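**Wuritz kitchen and pantry project: progress report, March**

The period covered by this report went mostly on the dry goods side of the pantry. The plan we sent with the Grurkance application had three stages: clear and clean the old store, fit the new work surfaces and shelving, then bring in a sorting and labeling routine that anyone on shift can follow. The first stage is complete. The second is complete apart from the items listed near the end. The third is under way and is what most of this report deals with.

**Store and surfaces**

The old store was emptied over two evenings. Anything past its date was thrown out, and anything with a torn or missing label went the same way, even where the contents looked fine. We lost more stock than we had budgeted for. Most of the loss was flour and baking mixes that had been kept too close to the floor.

The Ritell shelving went up on the long wall. It is deeper than the old shelving, and after trying it for a while we moved the two lowest shelves up a notch so a mop can get under them. The floor was resealed at the same time. This was in the original quote and didn't cost extra.

We had planned on steel for the sorting surface and changed to wood. The steel table we were offered was too long for the space between the door and the sink, and the supplier would not cut it down. Wood takes more looking after. It gets wiped down at the end of each shift and oiled once a month, and the oiling has been added to the cleaning sheet by the door. 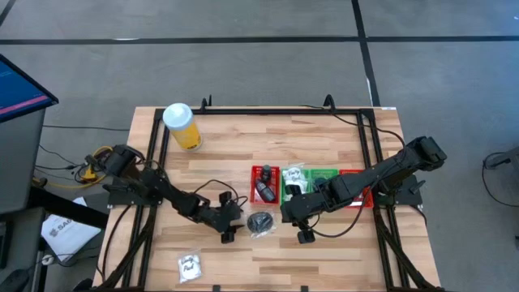
Sorting used to be done on the floor or on top of the chest freezer. It is now done at table height, and the sheet we use is short. Round containers go to one side and are checked for dents and for a lid that closes. Baskets are kept for small packets that fall over on a shelf. Whatever is being sorted gets finished before the next lot is brought out.

The last rule has been the hardest to keep. When a delivery comes in late in the afternoon there is pressure to open everything at once. We have asked the people taking deliveries to leave sealed boxes sealed overnight if there is less than an hour left.

**Labeling**

Every container now gets a date in marker on the lid as well as whatever the maker has printed on the side. Printed dates are often small or in a place that can't be read once the item is shelved. We tried stickers first. They came off in the cooler and left glue on the lids, so we went back to marker.

There are 60 shelf positions in the new layout, and 42 of them have a fixed use. The other positions are left open for seasonal stock and for large gifts that don't fit anywhere else. We expect to fix a few more once we have been through a summer.

**Spending**

Shelving and floor work came in on budget. The work surface came in a little under, and we have used the difference for baskets and lidded tubs. Replacement stock for what was thrown out came from our own general fund and isn't charged to the grant. Receipts are in the folder sent separately, in date order.

We haven't yet spent the line for lighting. The Saarinen quote was higher than we allowed for, and we have asked for a second one that covers the sorting area only. If that is still too high we would like to talk about moving part of the training line across. We will not do this without written agreement.

**What has gone slower than planned**

The training sessions are behind. We had said everyone on the rota would have been through one by now, and around 3 out of every 4 have. The rest are mostly people who only work evenings, and a daytime session doesn't suit them. An evening session is being set up for next month.

The cooler door seal is still waiting on a part. The door closes, but it has to be pushed. A note has been put on it.

**Next period**

- Hold the evening training session and update the rota list
- Get the second lighting quote and report back on cost
- Fit the cooler seal when the part arrives
- Do a full stock check against the new shelf plan
- Fit end stops on the upper shelves, still outstanding from the Ritell order

The stock check figures will be sent as soon as they are ready and won't be held for the next report.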